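Suche Im Notizbuch suchen Suchbegriff eingeben Los

Notizbuch Werkstatt, November
Besuch Golwood / Vorführung Wäschekorb
Eintrag: Isla Gilchrist

Vormittags Aufbau, ab 13:30 Besuch. Von Golwood waren Catríona Corrigan und Keith Sutcliffe da, von uns Lindsay Trevaskis, Elsie Goodwin und ich. Elsie hat die Konsole bedient, Lindsay geredet, ich Protokoll geführt und am Not-Halt gestanden.

Golwood betreibt Waschküchen in Wohnheimen und will wissen, ob man das Aus- und Einräumen der Maschinen nachts ohne Personal machen kann. Abgemacht war vorab: kein Film, keine Folien, alles live, auch wenn etwas schiefgeht. Lindsay hatte trotzdem vier Folien dabei. Wurden nicht gebraucht.

Vorbereitung

Softwarestand ist der von letzter Woche, Greifplaner Kulska unverändert. Elsie wollte morgens noch die neue Kantenerkennung einspielen, haben wir gelassen. Kalibrierung Kopfkamera gegen Arm zweimal gemacht, beim ersten Mal lag die Abweichung am Handgelenk über der Grenze. Beim zweiten Mal in Ordnung, ohne dass ich sagen könnte, was anders war. Bitte beobachten.

Greifkraft auf 26 N begrenzt, Fahrgeschwindigkeit auf 300 mm/s. Für Besuch im Raum bleibt es dabei, auch wenn es zäh aussieht. Türöffnen der Waschmaschine haben wir aus dem Programm genommen. Der schwarze Griff links am Türring hebt sich vom schwarzen Ring kaum ab, und in den Proben am Vortag hat der Planer die Griffstelle mehrfach zu tief gesetzt. Die Spiegelungen auf dem gewölbten Glas machen es auch nicht besser. Wurde den Gästen am Anfang so gesagt.

Ablauf

13:30 Begrüßung, Sicherheitseinweisung durch mich. Keith Sutcliffe wollte wissen, ob man während der Fahrt in den Arbeitsraum greifen darf. Darf man nicht. Er hat es später trotzdem einmal angedeutet, ich habe angehalten, Neustart der Sequenz hat knapp drei Minuten gekostet.

13:45 Erster Durchgang, Handtücher. Aufnehmen vom Tisch, Ablegen im Korb. Von 16 Griffen 14 im ersten Anlauf. Bei den beiden anderen hat der Greifer zwei Lagen zugleich erwischt und wieder losgelassen, der Neuversuch ging dann.

14:20 Zweiter Durchgang, Plüschtier. War der Wunsch von Catríona Corrigan, sie hatte in der Anmeldung nach »unförmigen Teilen« gefragt. Das lange, zottelige Fell ist für die Tiefenmessung unangenehm, die Oberfläche franst in den Daten aus, und der Planer hält einzelne Strähnen für Kante. Dazu ist das Fell beige und der Korb cremefarben. Elsie hat die Schwelle für den Farbabgleich heruntergesetzt, danach wurde das Tier als ein Objekt erkannt und nicht mehr als drei.

Anfahrt an den Korb von der linken Schmalseite, Finger nach vorn, der rechte über dem linken Griff. Mehr Abstand wäre mir lieber gewesen. Das Tier lag überwiegend in der rechten Hälfte, der Weg über den freien Korbboden ist also lang, und der Arm kommt flach herein. 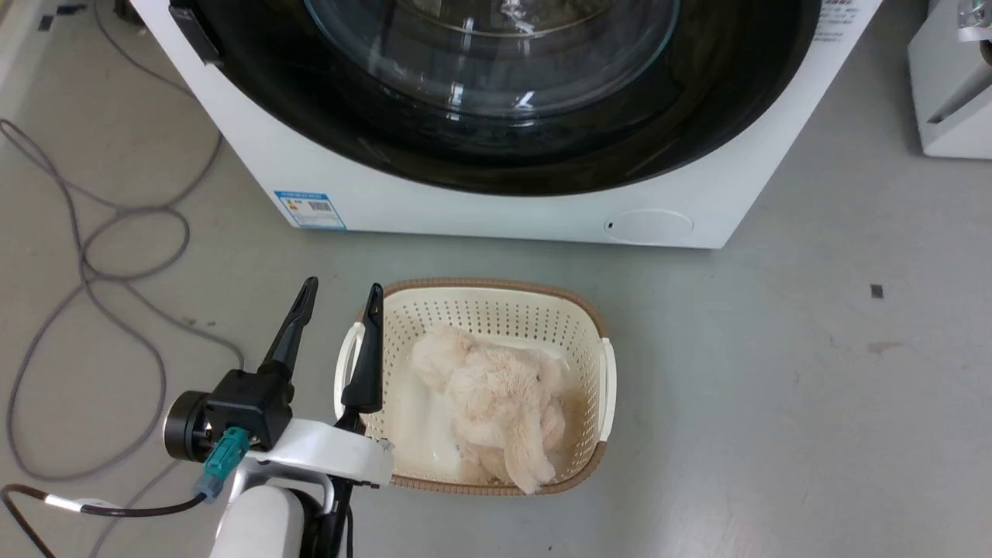

Was aufgefallen ist

1. Der Korbrand. Das hellbraune Band in Flechtoptik wird je nach Winkel als eigenes Objekt geführt. Einmal stand in der Liste »Textil, flach« und der Planer wollte es greifen. Elsie hat es von Hand ausgeschlossen. Braucht eine richtige Lösung, am besten den Korb als festes Modell hinterlegen.

2. Kabel. Die grauen Kabel links vor der Maschine lagen in Schleifen auf dem Boden. Catríona Corrigan hat nach der Stolpergefahr gefragt, zu Recht. Lindsay sagte, im Betrieb liegt da nichts. Stimmt, hilft uns hier aber nicht. Kabelkanal bestellen oder wenigstens kleben, und zwar vor dem nächsten Besuch.

3. Greifen am Plüschtier. Ansatz am Rumpf hält, Ansatz an den langen Teilen (Ohr oder Glied, der Planer unterscheidet nicht) hält schlecht, das Tier dreht sich dann unter dem Greifer weg. Mit der Kraftgrenze von 26 N ist da nicht viel zu holen. Vorschlag Elsie: Griffpunkte nach Abstand zum Schwerpunkt gewichten. Probieren wir.

4. Zeit. Der beste Durchgang mit dem Tier, vom Start bis zur Ablage auf dem Tisch, lag bei 186 s. Keith Sutcliffe hat mitgestoppt und kam auf denselben Wert. Er fand das lang. Für nachts wäre es egal, meinte er dann, wenn es ohne Aufsicht läuft. Davon sind wir ein Stück entfernt, habe ich auch gesagt.

5. Lautstärke. Wurde gelobt. Hatte ich nicht auf dem Zettel.

Fragen der Gäste

Ob das auch mit nasser Wäsche geht. Haben wir in der Werkstatt bisher nur mit feuchten Handtüchern gemacht, Gewicht ist kein Problem, Tropfwasser schon, die Abdeckungen am Unterarm sind nicht dicht.

Ob Körbe anderer Bauart gehen. Mit Griffen an den Schmalseiten ja, runde Körbe haben wir nicht probiert. Golwood hat in den Häusern anscheinend alles durcheinander. Catríona Corrigan schickt eine Liste.

Ob das Flusensieb mit drin ist. Nein. Keith Sutcliffe meint, das sei bei ihnen der eigentliche Ärger, und hat lange davon erzählt. Lindsay hat es als möglichen Punkt für später notiert, ich bin dagegen.

Ob Pestero noch der Lieferant für die Finger ist. Ja, die nächste Charge kommt mit weicherer Auflage.

Offen

– Kantenerkennung neu einspielen und mit denselben Handtüchern wiederholen (Elsie)
– Korbmodell mit Rand und beiden Griffen vermessen (ich)
– Kabel am Boden (ich, diese Woche)
– Aufzeichnung vom zweiten Durchgang sichern, die Platte am Kontrollrechner ist fast voll (Elsie)
– Türgriff: Versuch mit mattem Klebeband als Markierung, Lindsay fragt vorher bei Golwood, ob Markierungen in den Häusern überhaupt erlaubt wären
– Kurzbericht an Golwood, ohne die Folien (Lindsay)

Gäste um 15:40 verabschiedet. Arm in Parkstellung, Strom am Schaltschrank aus, Schlüssel hängt bei Lindsay.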